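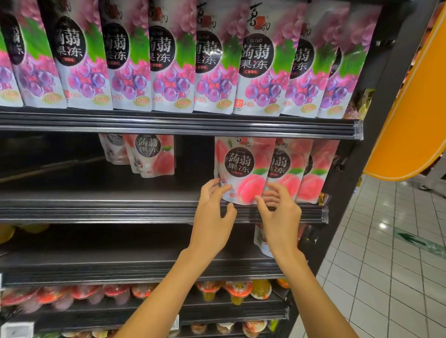
Plulum sells its head camera kit to school and college robotics clubs that want to record people doing ordinary tasks. Our club at Nededstead bought one for the restocking project, where the robot has to straighten packs on a store shelf. Soft packs were what we cared about most. With a peach jelly pouch, for instance, one hand goes on the left side and the other on the lower right corner, and a hand model has to tell fingers from a printed bag. The grape pouches on the shelf above have the same black oval label, so the flavor has to come from the fruit picture or the small banner.

What you get

The camera, a headband, a battery pack with a belt clip, a cable, and the desktop software. No memory card. The manual is short and covers setup but says very little about exporting.

Using it

The headband is comfortable enough for one session. It weighs 118 grams with the camera on, and after a long recording it starts to slide forward. Tighten the back strap before you start, as it can't be done well with one hand. The lens is wide, which keeps both hands in view even when you reach low. Straight shelf edges came out straight enough for our purposes.

Low shelves are the weak spot. If you only move your eyes, the camera keeps pointing at chest height and you lose the work. We had to teach everyone to tip their head down. That took a practice run each, and we threw out the first day's clips.

Battery life was 114 minutes on our unit. Charging is slow.

Software

The trimming tool is good. You mark the start and end of a reach, type a label, and go on to the next clip. Hand tracking held up well on bare hands and badly on gloves. It crashed twice with long files, and both times the labels had been saved.

Export is limited to 2 formats. Neither one loads into Wanyama, the training program we use, so a student wrote a converter. Plan for that if your club is on the same setup.

Compared with the Wudent

We had a Wudent on loan in September. Its picture is sharper and the strap is better, but it costs more and the labeling software is sold separately. For a club starting from nothing, I would still pick the Plulum.

Rating: 4 out of 5. One point off for the strap and the export.

Posted 2022-07-18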